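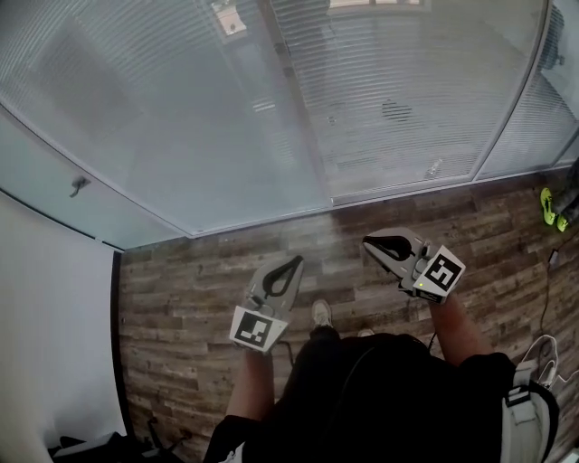 *White-and-gray sneaker, wearer's view.*

# Hand-Washing Light-Colored Sneakers

This procedure covers shoes with fabric or synthetic uppers and rubber or foam soles. Do not use it on suede, nubuck, or untreated leather. Shoes with glued decorative panels should be tested on the heel first.

## Supplies

- Basin large enough to hold one shoe
- Jalach liquid soap, unscented, or any mild dish soap without bleach
- Soft brush for uppers (an old toothbrush works)
- Stiff nylon brush for soles (Genora No. 107 or similar)
- Two white cotton cloths
- Plain white paper towels
- Baking soda
- Mesh laundry bag for the laces

Colored cloths and printed newspaper can transfer dye to a damp upper. Keep both away from the work area.

## 1. Take the shoes apart

Remove the laces and insoles. Knock the soles together outdoors, then pull stones out of the tread with a wooden skewer. Brush off all dry dirt before any water touches the shoe. Dirt that gets wet at this stage moves into the weave and takes much longer to remove.

## 2. Mix the solution

Add 40 ml of soap to a half-full basin of lukewarm water and stir until it foams lightly. Hot water softens some sole adhesives. Prepare a second container of plain water for rinsing.

## 3. Clean the soles

Work on the soles first so that dirty runoff doesn't land on a clean upper.

1. Dip the stiff brush and shake it once.
2. Scrub along the sidewall in short strokes, following the texture.
3. For scuffs, mix baking soda and water to a thick paste. Apply, wait six minutes, scrub, and wipe.
4. Wipe the whole sidewall with a damp cloth.

Yellowing caused by age is a change in the rubber itself. Soap will not reverse it.

## 4. Clean the uppers

Use the soft brush and keep it damp. If solution drips from the bristles, it is too wet.

1. Start at the toe and move back toward the heel.
2. Use small circles on smooth synthetic panels and straight strokes on mesh.
3. Open the tongue fully and clean both faces.
4. Blot with a damp white cloth after each panel. Change to a clean part of the cloth often.

Clean the entire upper even if only one spot is dirty. Spot cleaning leaves a ring on most light gray fabrics.

## 5. Laces and insoles

Put the laces in the mesh bag and wash them with a regular white load, or soak them in the leftover clean solution and rub them between your palms. Rinse until the water runs clear.

Wipe insoles with a damp cloth only. Foam insoles that have been soaked may curl as they dry. To reduce odor, dust them with baking soda, leave overnight, and shake off.

## 6. Dry

Stuff each shoe with paper towels to hold the toe shape. Replace the paper when it feels damp, usually twice during the first evening. Stand the shoes on edge in moving air at room temperature. Do not use a dryer, a radiator, or direct sun.

Refit insoles and laces only when the inside of the toe box is dry to the touch.

## Troubleshooting

**Yellow tint after drying.** Soap residue. Wipe the upper three times with plain water, cover it with white paper towels, and dry again.

**Sole edge lifting.** Let the shoe dry fully, then apply a flexible shoe adhesive and clamp according to the label.

**Stiff mesh.** Also residue. Brush dry with the soft brush, then rinse-wipe.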